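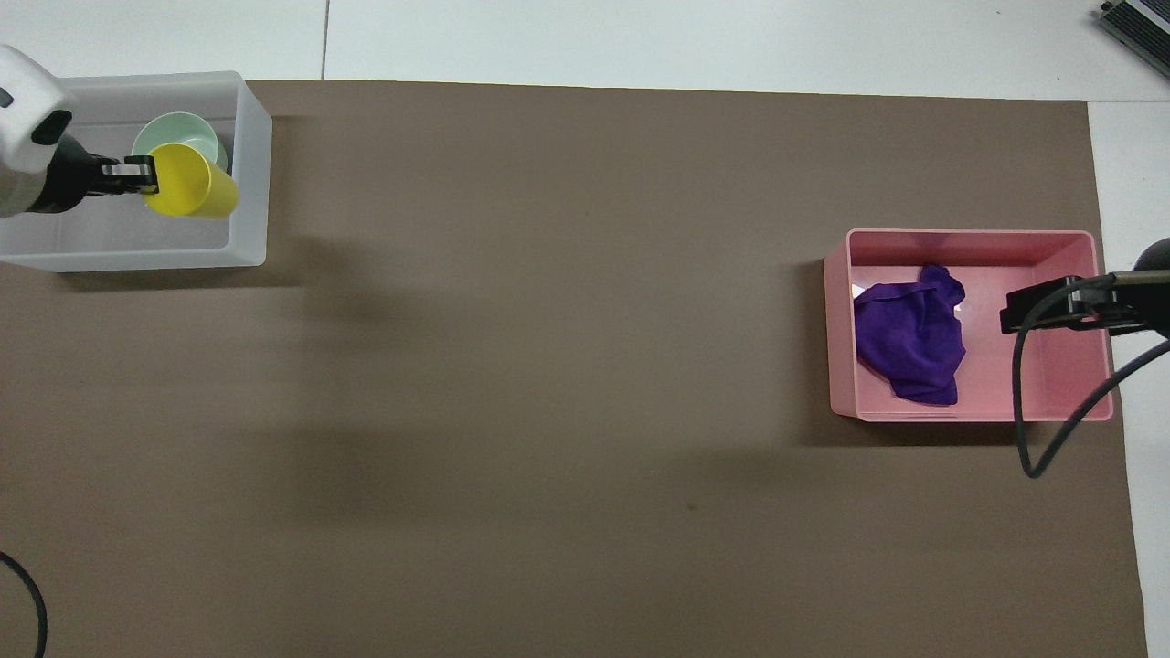

Le poste de tri Kasel s'adresse aux ateliers, aux écoles techniques et aux petites blanchisseries qui se posent la même question que nous depuis des années : est-ce qu'une machine peut, oui ou non, ranger ce qui traîne sur une table ? Nous aimerions vous répondre par un grand oui, mais la réponse dépend beaucoup de ce qui traîne. Un gobelet jaune couché dans un bac, avec une pince à deux doigts refermée près du bord, voilà un travail qui convient bien au Kasel. Le chiffon violet roulé en boule dans le bac rose, c'est une autre affaire, et nous y revenons longuement plus bas, car c'est la question que l'on nous pose le plus souvent au téléphone. Prenez le temps de lire cette page avant de commander - nous préférons un client qui hésite un mois à un client qui nous renvoie le matériel.

Poste de tri à deux bras Kasel
Vendu et installé par Marari
Disponible à la location et à l'essai

Ce que vous recevez

Deux bras articulés, deux pinces parallèles, une armoire de commande, les caméras et leurs supports, un tapis mat à découper aux dimensions de votre table, et le logiciel Escobar déjà installé. La table n'est pas fournie. Beaucoup de clients en ont déjà une qui convient très bien, à condition qu'elle soit stable et que l'on puisse y fixer les embases à l'arrière. Si vous avez un doute, envoyez-nous ses dimensions et l'épaisseur du plateau, nous vous répondrons avec plaisir.

Les bacs ne sont pas fournis non plus. Prenez ceux que vous utilisez tous les jours, même s'ils sont un peu fatigués : c'est avec eux que la machine devra travailler, autant commencer tout de suite. Les bacs translucides demandent un réglage d'éclairage un peu plus soigné que les bacs de couleur, et notre technicien s'en occupe lors de la mise en service.

Ce que le Kasel fait bien

Les objets rigides à bord franc, comme les gobelets, les petits pots et les boîtes sans couvercle. La pince saisit le bord, le bras soulève, transporte et repose. Lors de notre dernière campagne dans l'atelier d'Escobar, nous avons compté 400 transferts de gobelets d'un bac à l'autre, et 30 ont demandé une reprise à la main, presque toujours à cause d'un gobelet coincé sous un autre. C'est un résultat dont nous sommes contents, même si une personne de bonne humeur irait encore plus vite (et de loin !).

Le tri par couleur fonctionne également, du moment que les teintes sont assez éloignées. Le jaune et le vert pâle ne posent pas de souci. Pour deux blancs cassés, nous vous conseillons plutôt d'ajouter un marquage sur les pièces.
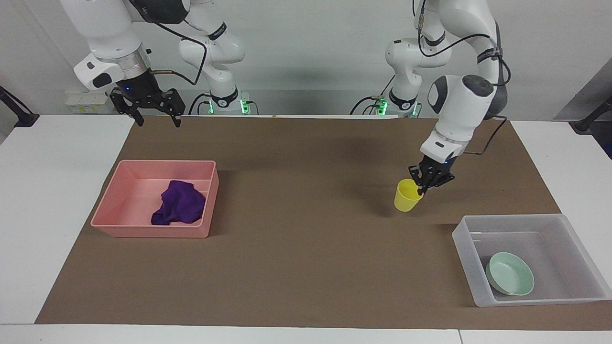
Crédit photo : Marari / atelier Escobar

Les deux bras partagent le même plan de travail, et c'est ce partage qui demande le plus de soin au moment de l'installation. Pendant que la pince de gauche tient le gobelet jaune au-dessus du tapis, celle de droite reste ouverte, doigts vers le bas. On nous demande parfois pourquoi les deux ne travaillent pas sans arrêt en même temps. Escobar sait le faire, mais par défaut il donne la priorité à un seul bras lorsque les trajectoires se rapprochent, et nous vous recommandons de garder ce réglage pendant les premières semaines. Vous perdrez un peu de cadence et vous gagnerez beaucoup de tranquillité.

Et le linge, alors ?

Nous y voilà. Le Kasel sait prendre un chiffon et le déposer ailleurs. Il pince un pli, il tire, et le tissu suit le plus souvent. Si votre besoin est de vider un bac de chiffons sales dans un autre, vous serez servi. En revanche, il ne plie pas, ou pas d'une manière que nous oserions vous facturer. Un tissu froissé n'a jamais deux fois la même forme, les coins se cachent, et le logiciel passe un temps considérable à les chercher. Nous y travaillons avec l'équipe de Mallau, qui développe le module textile, et nous avons vu des essais très encourageants sur de petites serviettes unies. Le module n'est pas au catalogue et nous ne prenons pas de précommande.

Même prudence pour la vaisselle en verre, les objets mouillés et tout ce qui est très plat. Une assiette posée directement sur le tapis reste difficile à attraper avec les doigts standard.

Pour quel usage, concrètement ?

Si vous cherchez une aide pour la maison, attendez encore un peu. Le poste est fixe, il lui faut une table dégagée à l'arrière et quelqu'un à proximité pour remettre d'aplomb ce qui tombe. En atelier, pour une tâche répétitive sur des pièces que vous connaissez, il rend déjà de vrais services, surtout sur ces petites corvées de fin de poste que tout le monde remet au lendemain. Et dans une salle de travaux pratiques, c'est un excellent compagnon : les élèves comprennent vite ce qui est facile pour une pince et ce qui ne l'est pas.

Tarifs

Location trimestrielle, maintenance comprise : 3856 € HT
Mise en service sur site et formation : 1285 € HT
Jeu de doigts supplémentaire : sur devis
Module textile Mallau : non commercialisé

La formation se fait chez vous, sur vos propres objets. Préparez une caisse avec ce que vous souhaitez trier, y compris les cas pénibles, ceux que vous auriez envie de nous cacher. Nous les essayons tous et nous vous disons le jour même lesquels passent.

Délais

Les commandes reçues avant décembre sont installées dans l'ordre d'arrivée. Pour un essai dans nos locaux, écrivez à Marari en précisant la taille de vos bacs et la nature des objets. Les essais commencent à 9 h et le café est offert.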